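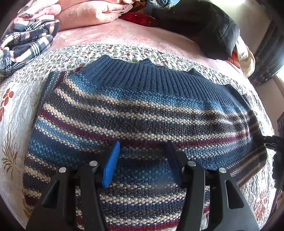
Jersey de punto a rayas sobre colcha acolchada, con la pinza manual de dos dedos en el bajo de la prenda.

Pinza manual Narance para tareas textiles
Fernbridge – Equipos para manipulación y captura de demostraciones

Si ha llegado hasta esta página, lo más probable es que esté preparando el presupuesto de un proyecto de robótica doméstica o de lavandería y que alguien de su equipo le haya dicho que la ropa es lo difícil. Y tiene razón, la ropa es lo difícil. Una caja se agarra por donde uno quiere y sigue siendo una caja, pero un jersey cambia de forma cada vez que se toca, y eso se nota en las horas de trabajo, en los recambios y al final en la factura. Por eso hemos preferido contarle con calma qué incluye el equipo Narance, qué conviene pedir desde el principio y qué puede esperar tranquilamente al segundo pedido.

Qué es

Narance es una pinza de mano con cámara. La persona que hace la demostración la sujeta y trabaja con ella como lo haría con sus propios dedos: coge el bajo de la prenda, lo levanta, dobla, estira una manga, vuelve a empezar. Las grabaciones sirven después para entrenar el brazo que tengan ustedes en el laboratorio o que piensen comprar más adelante. Muchos clientes empiezan solo con las pinzas y dejan el brazo para el ejercicio siguiente, y nos parece una manera muy sensata de repartir el gasto.

Los dedos son negros y llevan almohadilla de goma acanalada, en azul vivo, pensada para tejidos con relieve: punto grueso, canalé, felpa, colchas. Para sábanas lisas o forros satinados tenemos la almohadilla Duan, más blanda, que se vende aparte y se cambia con un destornillador pequeño (viene en el estuche).

Contenido del equipo básico

1 pinza manual Narance con cámara
1 juego de almohadillas acanaladas
1 cable de datos
1 estuche rígido con destornillador
Licencia del programa de grabación Brudus para un puesto

Precios orientativos, sin IVA

El equipo básico se alquila por 294 euros al mes, con una permanencia mínima de 4 meses. El juego de almohadillas de recambio cuesta 40 euros, tanto el acanalado como el Duan. Para la compra preparamos presupuesto a medida, porque depende mucho de cuántos puestos de Brudus necesiten y de si quieren la formación en sus instalaciones o por videollamada.

Cuántas unidades pedir

Wanting Mao, que lleva en Fernbridge la relación con los laboratorios, suele recomendar una pinza por persona que graba y otra de reserva para todo el grupo. Con cinco personas grabando a la vez ya merece la pena hablar con ella antes de firmar nada, porque a partir de ahí aplicamos otra tarifa y sería una pena que pagaran la normal.

Cuente también con las almohadillas. La goma sufre más con la lana y el punto que con el algodón liso, y un juego suele durar alrededor de 5 semanas de uso diario. Es una partida pequeña, pero es la que casi siempre falta en los presupuestos que nos llegan, y luego hay que pedirla deprisa y con portes urgentes.

Las prendas y el sitio

Nos preguntan a menudo si hay que comprar ropa nueva para grabar. Nuestra opinión es que no hace falta: sirve mejor la de casa, usada, de tallas y tejidos distintos, y puesta donde suele estar, o sea, sobre una cama con su colcha, sus mantas y sus cojines. Las rayas y los estampados vienen muy bien para revisar después cómo se ha deformado la tela. Reserve una cantidad modesta para reponer prendas, sobre todo las de punto, que con tanto pellizco acaban cediendo por el bajo.

En cuanto al espacio, basta una habitación corriente. Si hay ventana, procuren grabar a horas parecidas o apunten la hora en Brudus – el campo existe, aunque está un poco escondido en la segunda pestaña.

Plazos y servicio técnico

Los pedidos que entran antes de noviembre se sirven dentro del mismo año, algo que agradecen quienes tienen que justificar la subvención antes del cierre. Las reparaciones las hace Vilho Hämäläinen en nuestro taller; si el equipo es de alquiler, enviamos otra pinza mientras tanto sin coste. Los tornillos de la carcasa pueden reapretarse en casa, pero la cámara, por favor, no la desmonten: va calibrada y hay que volver a ajustarla con útiles que solo tenemos aquí.

Para pedir presupuesto, escríbanos desde el formulario de contacto indicando número de puestos, meses previstos y tipo de tejido. Si todavía no lo tienen claro, escríbannos igualmente y lo vamos viendo juntos.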